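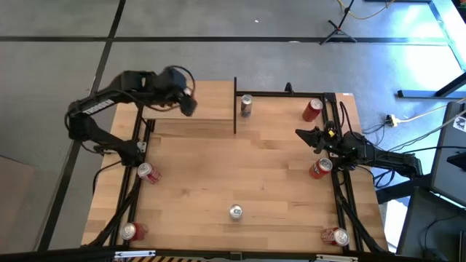 Company > Keltosari > About Us

Sat 30 July, by Anastasia Vrettos

Keltosari sorts and shelves canned drinks for small shops and office kitchens. Leonidas Konstantinidis set up the firm in Plolstead in May with one table and one shelf. Current stock is about 3,000 cans, held in 346 trays.

Cans are sorted by brand, then by volume. Upright cans go to the shelf in rows, labels forward. Cans lying on their sides are stood up before sorting. Volume is read from the lower part of the label, in milliliters or fluid ounces. Sugar-free lines are kept separate from regular lines.
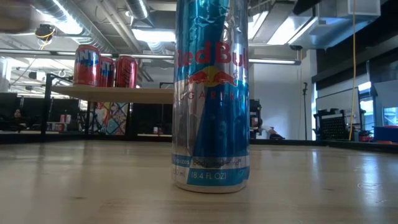 Shelving and Orders

Shelf rows are filled from the back. Mixed orders start at 100 cans. Ladan Hassanpour handles new accounts; Evangelia Karras handles returns and dented stock.

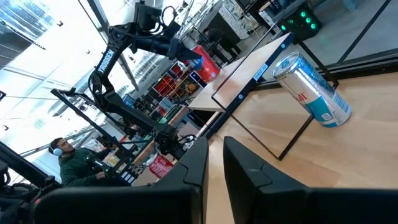 Sorting table with a Red Bull can on its side and a red can held upright.

Orders are collected from the side door. Large trays need two people.

Contact: Keltosari, Plolstead | © Keltosari | Back to top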